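Painting the downstairs, part two

We closed on the house on Jilley Street in July and I said I would have the downstairs painted before the end of summer. I was off by a fair bit. The living room is done, the hall is done, and the bathroom got its second coat last night.

Most of my time went into picking colors. The walls were a yellow that looked fine in the morning and like old mustard by dinner. I bought sample pots from Funby, the paint store out past the Matar exit, and put squares of each one on three different walls. I left them up for a week and looked at them at breakfast and again with the lamps on. Two of the blues turned purple at night. One gray looked green next to the kitchen cabinets. The one I kept going back to was a pale blue with a lot of gray in it, number 1441 on their chart. Number 954 was close, but it was colder and I didn't like it on the north side.

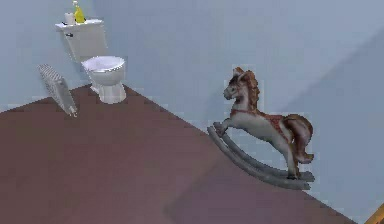
Pale blue-gray walls, with the toilet and the rocking horse.

Some notes for anyone doing the same job. Wash the walls first, even if they look clean. I used dish soap and warm water and the bucket was brown after one wall. Fill the nail holes, let the filler dry overnight, then sand. I skipped the overnight part in the hall and had to do four of the holes again.

Primer matters more than I expected. I tried going straight over the yellow in one corner and it showed through both coats. Once I primed, two coats covered it.

I also stopped using cheap rollers. The first ones shed fuzz into the paint and I spent an evening picking it off the wall with tweezers. The better ones cost a few dollars more and I washed them and used them again for the next room.
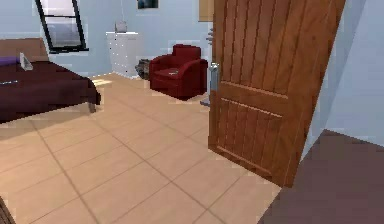 The door is staying wood. Silver lever handle, pale blue wall beside it.

There was a long talk in our house about painting the doors and trim white. I was for it and I lost. I'm fine with that now, as doors are slow work and all those grooves would have needed a small brush.

Total spent so far is a little under $1000, counting the ladder. The stairwell is next. I need a longer pole for it, and Sisa Hardware has been out of them for two weeks. I'll post again when I get one.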